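Category: Lab Notes > Cell Procedures
Search this notebook... Go

October, Jaltar bench, started 9:20

Rewriting the setup and stop rules for the tabletop cell. The old sheet was two pages Ross Tosh typed when we had one arm and one person running it. Now there are two shifts and the sheet has handwriting in every margin, some of it mine, some of it contradicting the rest. Skasport also wants a written procedure before they let us use their end of the hall, so it has to get done anyway.

Went through the log first. 144 runs since the last revision. I pulled the ones with an operator note and sorted them by what the note was really about. 20 were layout problems: item outside the taped reach area, item too close to its neighbor, wrong item out. Three were somebody reaching in while the arm was paused but still powered. The rest were software or just comments ("gripper squeaks again").

The three reach-ins bother me most. Nothing touched anyone. But the old sheet says "pause before entering" and pause on this controller holds position with the drives live. Tekle Kumsa pointed this out back when we installed it and it never got into the text. New wording:

Nobody puts a hand past the table edge unless the cell is in protective stop and the enable switch is in that person's own hand. Pause does not count. A finished run does not count. If two people are at the table, the one reaching in holds the switch.

Tekle wanted "should" changed to "shall" all through. I used "must" instead, since half the people reading this will never open a standard. He's fine with it as long as we pick one word and keep it. "Should" now only appears on items where you can use judgment, and I marked those with an S in the left column.

Speed limits stay as they were. Ross asked about raising the slow-mode cap for the plate moves. Left it alone. We haven't redone the contact measurements since the new fingertips went on, and I'm not signing for a number taken with the old ones. He has the force gauge on order through Nutel.
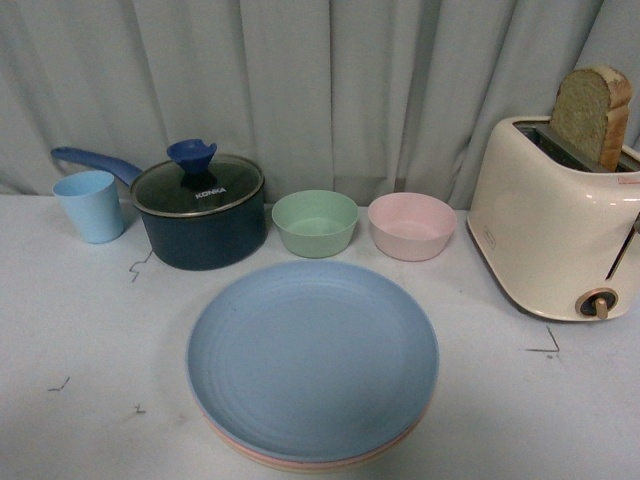 Layout rules are the part I rewrote the most. The old sheet had a single line, "set out kitchen items per task card," and every operator read it their own way. New rule is that the layout gets checked item by item against the card before enable, and the check covers handles, lids and stack height as well as which things are out. Handles are the one people miss. With the navy saucepan set down so its blue handle runs back past the light blue cup, the cup ends up standing in front of the handle, and any grasp on the handle has to come in over or around it. That's allowed if the card calls for clutter. If the card says clear approach, the cup moves before anyone presses start. Same thinking for the two small bowls, the green and the pink. Nearly touching is a legal layout, but the card has to say so, and the finger-width gap applies whenever it doesn't.

Wrote these up as numbered rules:

1. The person who sets the table is not the person who signs the check. On a one-person shift, set it, walk to the desk, come back and check it against the card with the card in hand.

2. Plate stacks: the card gives the number of plates and the top color. Front edge of the stack stays behind the front tape. (S) Square up the rims by hand.

3. Lidded pans: lid seated flat, knob up, pan empty. No water in any vessel inside the cell, including for "just one try."

4. Anything with a cord: plug out of the wall and cord secured out of the arm's path before the item goes on the table. This covers the toaster, kettle and lamp. Bread in the toaster is a prop and nothing gets heated. Bread is changed at the start of each shift, since crumbs get into the finger joints.

5. Marks on the tabletop: wipe off anything that isn't reference tape. Stray pen marks have thrown off the plane fit before. (S) Use the spray, not the scrub pad.

6. Backdrop curtain stays drawn the full width of the table. If the bottom of it is lying on the table, items stay clear of the fabric by at least a hand.

Long argument over rule 4. Ross thinks the lever and dial tasks will eventually need a live toaster and we should write the rule to allow it with a second person present. I don't want a live heating element within reach of an arm that also handles plastic bowls. Settled on: no live appliances under this procedure, and anyone who needs one writes a separate risk assessment and gets it reviewed. Put that in as 4a so it doesn't get lost.

11:45 -- read the draft through with the Woldemariam people on the phone. They run a similar cell and do their stop test at the start of every shift, with each button pressed in turn and logged. Ours was weekly. Changed to every shift. It adds a couple of minutes. The log sheet gets one new column per button, and an empty box means the cell doesn't run.

They also asked what we do when a run is stopped partway with something in the gripper. Good question, old sheet had nothing. Draft text: protective stop, support the item from below with your free hand, release from the pendant, put the item on the side cart. Do not reset it on the table until the run is closed out in the log. Needs a trial with the saucepan, lid on, to see whether one hand is enough. If it isn't, it becomes a two-person step.

Incident wording: any contact with a person gets reported, however light, same shift, on paper. Any dropped item gets logged. Broken items get logged and bagged.

Left to do:
- trial of the release step, me and Tekle
- new contact measurements once the gauge is in, then look at the slow-mode cap again
- redo the front tape, it's lifting at the left corner
- laminate the card set. Numbering now goes up to 113, and the old cards without lid and handle entries get pulled from the binder
- Ross to retype the stop test log with the new columns

Draft saved as revision C in the shared folder. Revision B stays on the wall until both shifts have signed for C, with the pause line crossed out in red as of 1:30 and my initials next to it.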